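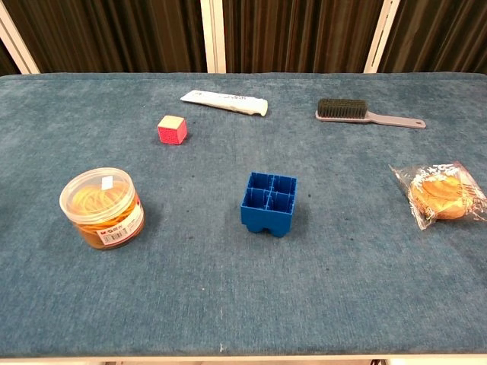 Household Tasks by Demonstration: Practical Tips for Operators

Issued by the Skevley Training Workshop. Revised June 10, 2024.

These tips are intended for persons who show everyday tidying and sorting tasks to a robot, whether by guiding the arm by hand or by working it from the remote handset. They assume that the reader has attended the introductory session and has a signed operator card. Questions about the wording should be addressed to Torbjørn Ljungberg at the Skarndale office.

Preparing the table

Cover the table with a cloth that has some grip. A bare, polished top allows light articles to slide when the fingers touch them, and the operator then spends the demonstration chasing the article across the table. Felt and similar soft cloths are suitable. Smooth out ridges with the flat of the hand and check that the cloth does not hang so low that it can be caught by a knee or a chair.

Small stains and worn patches need not be removed. A household table is seldom spotless, and a cloth that has seen use is acceptable for all sessions except those concerned with wiping.

Draw any curtain behind the table fully across before starting and leave it in that position until the session is over. Lamps should be switched on at least five minutes beforehand. Do not move a lamp between one demonstration and the next.

Choosing the articles

A mixed table is more useful than a matched one. Six articles are enough for a sorting session, and they should differ in the way they have to be held. A good selection would be a flattened tube, a clothes brush, a small cube, a clear tub of rubber bands, a divided plastic bin and a wrapped bun. Leave a clear hand's width between neighbours, and keep the part of the table nearest the operator free for setting down.

Articles should be ordinary ones, in the condition in which a household would have them. A tube that has been squeezed is better than a full one from the shop. Food must remain sealed in its wrapper and should be replaced when the wrapper splits.

Guiding the arm by hand

Release the brake only when one hand is already supporting the forearm. Hold the arm behind the wrist, never by the fingers. Move at the pace at which one would hand a full cup to another person. If the arm feels heavy, stop and have the balance setting checked before going on.

Approach each article from above where possible and pause briefly before closing the fingers. The pause should be short but distinct. Operators who rush this stage commonly find that the robot, on playing the movement back, closes too early and pushes the article away.

Keep the free hand behind the back or on the table edge. A hand that wanders over the articles may be taken as part of the task.

Working by remote control

Set the handset to the slow range for the first 3 demonstrations of any new task. The fast range may be used afterwards with the agreement of the session supervisor. Sit square to the table, so that left on the handset is left at the arm.

On the Claseck handset the finger trigger has a light spring and is easily pressed by accident. Rest the forefinger along the side of the grip when it is not in use. Operators with small hands may ask for the Sjöberg strap, kept in the second drawer of the handset cabinet.

Take a rest after each set. Tired operators tend to lift articles too high and set them down too hard, and both habits will be copied.

Notes on particular articles

Tubes. Grip across the flat of the body, a little way in from the crimped end. Lifting by the cap will often let the tube swing. Set it down flat and open the fingers before raising the arm.

Brushes. Take hold of the handle near its middle and turn the wrist before lifting. Bristles should not be gripped: they bend, and the brush rolls out. Where the brush is to be hung up afterwards, show the hanging as a separate task.

Small cubes. Use the tips of the fingers and as little force as will hold. Soft cubes spring back when released and may jump a short distance. Lower the cube until it touches the cloth before letting go.

Clear tubs with lids. Press the lid down by hand before the session. Grip the tub around its side, below the lid, and keep it upright throughout. Clear plastic can be difficult for the robot to make out, and a tub with a printed label around it is to be preferred to a plain one.

Divided bins. These serve both as an article to be moved and as a place to put other things. Decide which at the start and do not change over in the same set. When placing into a bin, name the compartment aloud and in the log, always counting from the far left.

Wrapped buns and cakes. Close the fingers around the bun itself, gently, or pinch the crimped end of the wrapper. Either is correct, but one method must be kept for the whole set. A bun that has been crushed should be withdrawn from use.

When a demonstration goes wrong

A dropped article is not in itself a reason to discard the demonstration. If the operator picks the article up again with the arm and completes the task, retain it and mark it "recovered". If the article was picked up by hand, discard it. Up to 2 discarded attempts in a set are allowed before the set has to be started afresh.

Do not reach across the table while the arm is live. Press the stop button, wait for the lamp to turn amber, and then reach.

Keeping the log

Each demonstration is to be entered on its own line, with the task name, the method (hand or remote), the operator's card number and the result. Task names must be taken from the printed list. Entries such as "tidying, general" will be returned.

At the last review the Skevley log held 3,564 demonstrations, of which 1,020 were guided by hand. Operators holding both qualifications are asked to offer hand-guided sessions where their timetable permits.

Closing the session

Park the arm, apply the brake and put the handset on charge. Return the articles to their tray, shake the cloth out of doors and lay it flat. Sign the log and leave it on the shelf by the door.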